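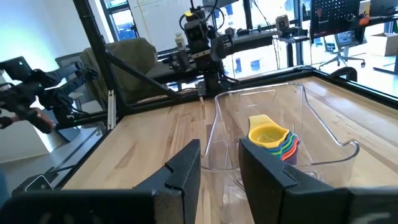 4. Measuring cups and the clear bin

If you've come straight from section 3, your drawer dividers are in and you've got a pile of loose bits on the bench. We'll sort the baking things next, and I always start with the measuring cups (they're the worst for wandering off).

4.1 Wash the cups in warm soapy water and dry them properly, handles too. I leave mine on a tea towel overnight.

4.2 Nest them, biggest on the outside. The coloured sets are a dream for this, as you can see at a glance if the blue one's gone missing again! Turn all the handles the same way.

4.3 Give the bin a wipe and put it down with the handle notch facing you. The Rundo clear bin has the notch on one end only, so check before you load it up.

4.4 Pop the stack in at one side. It'll probably lean a bit and that's fine, don't fuss with it.

4.5 Use the leftover space for spoons, a spatula or the little funnel. I keep a 500 mL jug in the bin next door.

Note: if your cups came on a ring, take the ring off. I held out on this for ages and I was wrong. You end up washing the whole bunch every time you want a bit of sugar.

Note: my Bruletti set nests tightly enough that the small ones jam. A quick twist gets them apart, or stand the stack in warm water for 2 minutes.

Caution: clear plastic scratches if you so much as look at it sideways. Soft cloth only, no scourers, and keep graters and anything with teeth in a different bin.

Caution: don't lift a full bin by the notch alone. Get your other hand underneath, especially if it's coming down off a high shelf.

4.6 Slide the bin onto its shelf, notch out. If it catches on the shelf above, drop the bin down a level or go back to 2.3 and shift the shelf pegs.

4.7 Label the front edge of the shelf if you share a kitchen. I skip labels on the bins themselves (the glue goes gummy in the wash).

Flour and sugar tubs are in section 5.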